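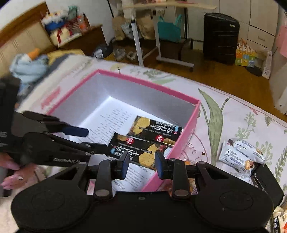
Minutes - hand gripper kit review, Nasteo trial, September

Start 2:15, Skedusside room. Last minutes OK, no changes.

1. Kit. Two hand-held grippers, one per hand. Snack packing task so far, biscuit packets and a pink box. 191 takes in, 37 thrown out. Most of the bad ones are thin wrappers slipping at the pads. Left hand worse - check pad screws before blaming the operator.

2. Price. Rornberg quote is 738 a month incl. spare pads. Morais wants a longer trial first. Agreed, 20 more hours then decide.

3. Support. Replys slow. Ask for one contact and a manual that matches the firmware.

Actions: log slips by packet type; chase quote in writting; second charger.

AOB - wrist strap rubs, try the wide one.

Closed 3:05. Next one same room.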